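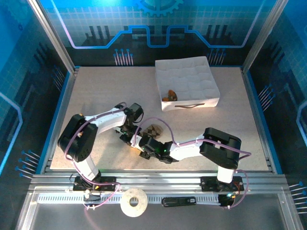

4. Ranger les petits objets dans la boîte matelassée

La boîte blanche de la gamme Rendwood sert aux petits objets qui traînent sur un plan de travail. Elle se pose au fond à droite, la poignée sombre tournée vers l'utilisateur. Les parois sont souples : ne pas appuyer dessus pour se relever ou pour déplacer la boîte.

4.1 Dégager le plan de travail. Le ruban adhésif et les petits accessoires restent à l'avant, hors de la zone de rangement.

4.2 Regrouper les objets à ranger au milieu du plan. Ne pas dépasser 6 objets par boîte.

4.3 Prendre les objets un par un, en commençant par les pièces translucides — elles se rayent facilement. Les saisir par les bords.
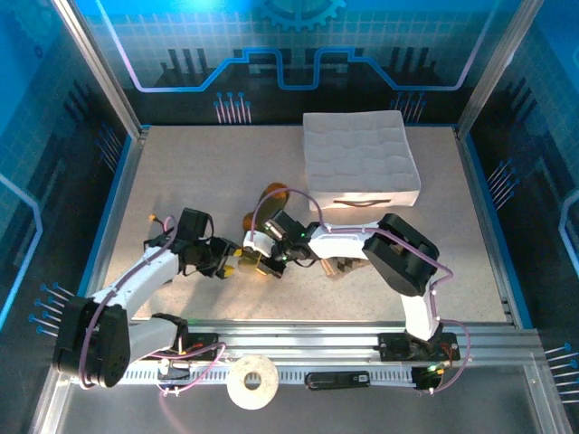
Fig. 2 — Pièce orange translucide près de la boîte et objet à damier, en partie caché.

4.4 Poser les pièces translucides à plat au fond. Laisser un espace entre deux pièces voisines.

4.5 Placer ensuite les objets à motif ou à relief, face décorée vers le haut.

Remarque : si un objet change de main pendant le rangement, ne lâcher la première prise qu'une fois la seconde assurée. Rester au-dessus du plan, à faible hauteur.

4.6 Terminer par les objets les plus petits. Ceux qui comportent plusieurs éléments se tiennent par la partie la plus large.

Attention : ne pas forcer pour faire entrer un objet trop haut. La couture du rembourrage peut céder.

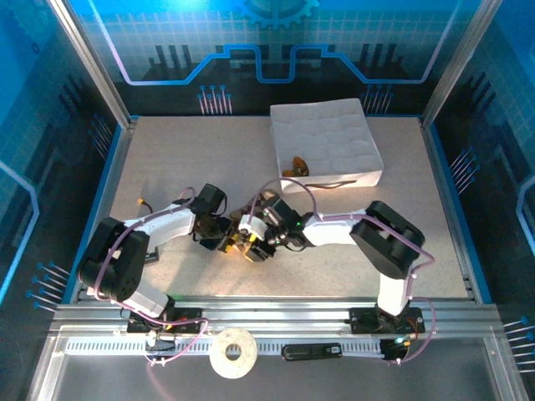

4.7 Vérifier qu'aucun objet ne dépasse, puis rabattre le couvercle sans tirer sur la poignée.

4.8 Noter le contenu sur la fiche 2841 et la glisser sous la boîte.

Entretien : chiffon sec uniquement. Pour une poignée de rechange, indiquer la référence 1753.

Section revue par Nazma Rathnayake, juin 2019.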